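Notes pour l'intervention « Le petit frigo et la chaise de bureau : vivre à plusieurs dans un local partagé »
Version du 10/12/2022, relue par Hendrik Joubert, qui trouve que c'est trop long. Durée visée : celle qu'on me laissera.

Ouverture
Attendre que les gens du fond aient trouvé une place. Ne pas demander si on m'entend, il y a toujours quelqu'un pour répondre non.
Me présenter : Zanele Modise, chargée de l'aménagement chez Stimisari. Traduction : c'est à moi qu'on écrit quand il manque une étagère. 179 messages depuis juin, dont une bonne part au sujet du frigo. Laisser rire, boire une gorgée d'eau.
Poser la question de départ : de quoi a-t-on besoin dans une pièce où l'on passe la journée debout ? La salle va dire « de la lumière ». Très bien, la lumière. Noter poliment et passer au froid.

Premier point : le mini-frigo
Rappeler le projet Jileck, tel qu'il figurait au budget : une cuisine complète, avec évier, plan de travail et plantes aromatiques. Ce qui a survécu à la relecture : un frigo.
Dire du bien des petits modèles. Une seule clayette, donc deux niveaux, donc une seule frontière à négocier. Chez Tamura, ils ont un grand frigo à tiroirs ; ils ont aussi un règlement de quatre pages pour les tiroirs.
Ma règle : les bouteilles debout, en bas, près de la porte. On les voit, on les prend, on referme. Dans un grand frigo, on les couche au fond et on les retrouve au printemps.
Ne rien plaquer contre la grille du ventilateur, sur la paroi du fond. Insister, même si tout le monde hoche la tête. Surtout si tout le monde hoche la tête.
(Si on me demande la marque du frigo : je ne suis pas venue vendre des frigos.)

Deuxième point : s'asseoir, et derrière quoi
Enchaîner sans transition, je n'en ai jamais trouvé de bonne.
La chaise de bureau à dossier haut en maille. Pièce la plus convoitée du mobilier, et la plus mobile. On la range à un endroit le matin, le soir elle a vécu.
La cloison en brique rouge. On m'a proposé trois fois de la peindre en blanc « pour agrandir ». J'ai répondu trois fois que je réfléchissais. Elle sépare, elle donne un peu de couleur, et personne n'a encore réussi à la déplacer pendant ma pause déjeuner.

Projeter les deux vues à la suite et se taire un moment.

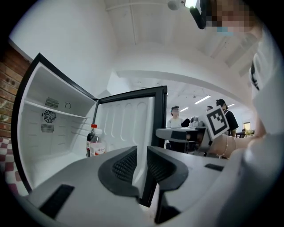
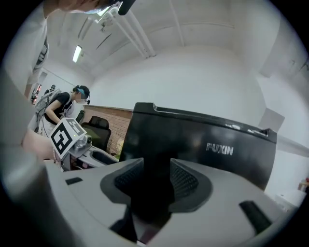
Première vue : le frigo ouvert, deux bouteilles en bas. Seconde vue : la chaise noire devant la cloison en brique rouge.

Reprendre
Demander ce qu'on remarque en premier. À Zundach, quelqu'un a répondu « le cola ». C'était une excellente réponse et j'avais perdu la salle pour cinq minutes.
Revenir à la clayette : elle prend presque toute la largeur. Conséquence pratique, on ne glisse rien de haut sur le côté. Le mesurer avant d'acheter la carafe. J'ai acheté la carafe avant.

Troisième point : les sacs et les passages
Là où l'on se penche pour travailler, il faut de la place derrière. Un sac sur le dos compte double, et celui qui le porte est le dernier à le savoir.
Donc : des crochets près de la porte, un passage libre, et la chaise ailleurs que dans le passage. Ce dernier article du plan reste à l'état de vœu.
Citer Hendrik : « On n'aménage pas pour des gens rangés, il n'y en a pas. » Il prétend ne pas l'avoir dit. Je garde la citation.

Questions probables
Qui nettoie le frigo ? Un tour de rôle, affiché. Ne pas préciser où en est le tour de rôle.
Et le micro-ondes ? Voir le budget Jileck, deuxième version.
Peut-on avoir une deuxième chaise ? Oui, sur demande écrite. Adresse sur la dernière diapositive, et il restera des plans à l'entrée pour ceux qui veulent les emporter.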